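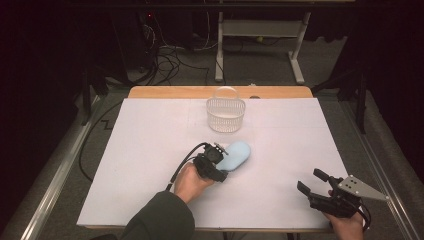
Figure 3. Collection table with two hand-held grippers, basket task.

3.2 Equipment budget

We planned the purchases for nine months of work. One pair of grippers from Priner cost 3349 dollars, and we set aside over 3000 dollars more for cables, spare fingers and repairs. The Gonby quote was lower, but delivery took 8 weeks and the mounting plates were priced separately – this changed our order. Travel to the Flelledby site is not included and is treated in Section 5.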